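Wednesday, December
Kosmas Margaritis

Skistine, refit notes, Guvorstead yard

Port generator ran 3 hours under load. Hour meter reads 871. Raw water pump still weeps at the shaft seal — new seal kit ordered from Zornov.

Katsuhiko wants the aft stateroom headliner down before the wiring goes in. Agreed. Ten panels, numbered on the back in pencil.

Fuel tank 2 dipped at 300 liters, gauge shows less. Sender is suspect.

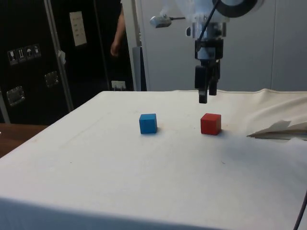

To do next

Pull the sender and check the float arm. Call Nakajima on the windlass motor.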